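How to Budget a Tabletop Sorting Cell Before You Ask for Quotes

This page covers planning for one arm, one table and hand-sized objects moved into bins. It assumes the arm is already chosen. Most overruns on small cells come from the parts bought after the arm, and those are the parts listed here.

Step 1. Write the task on one line
State the object, the start position and the end position. "Crayons from the tabletop to a bin" is enough. If the line needs a second sentence, split it into two tasks and budget them separately.

Step 2. Size the table
Measure the reach of the arm with the gripper fitted. The bins have to sit inside that reach with their rims cleared from above. Place the bins first, then see what is left for the objects. Tall bins cost more usable area than their footprint suggests.

Step 3. Choose fingers by the smallest object
Tapered fingers get under the side of a round object on a flat surface. Wide flat pads do not. Order spares with the first purchase. Femcombe supplies fingers in packs of 4, and we put two packs in the opening budget.

Step 4. Plan the cameras together
Allow one fixed view of the table and one view at the wrist. Check the wrist view for how much of the object the fingers hide during the approach. Fast wrist motion smears the image, so compare exposure settings before comparing resolution.

Step 5. Price the cabling
Include strain relief, clips and enough slack for the full travel of the wrist. Ivora quotes by length, Tirkar by kit. The kit is simpler to order but leaves offcuts.

Step 6. Set the consumables line
Objects, bins and fingers are consumables. We reserve $1000 for the first 12 months and review the line every February. Lead time on replacement fingers has been 6 weeks, so reorder when the first spare pack is opened.

Step 7. Hold a trial before signing
Ask the supplier to run your objects on your table surface. Use objects that roll, and let them lie at mixed angles and touch each other.

Crayons and bins on the table, then the wrist view:
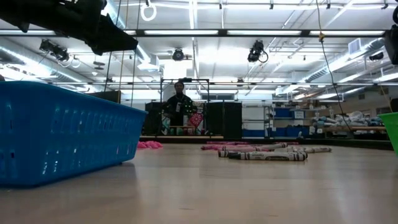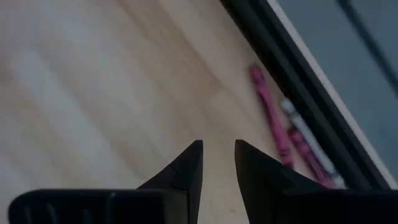 Page last changed: February

Comments

Kaisu Turunen
Does the consumables figure include the wrist camera cable? Ours is the part we replace most.

Maëlys Arnaud
No, it goes under Step 5. I would add one spare per arm.

Rey
We skipped Step 2 and had to buy shallower bins. The old ones are now parts storage.

Contact the page editor | Copyright Tirkar Bench Notes | Back to top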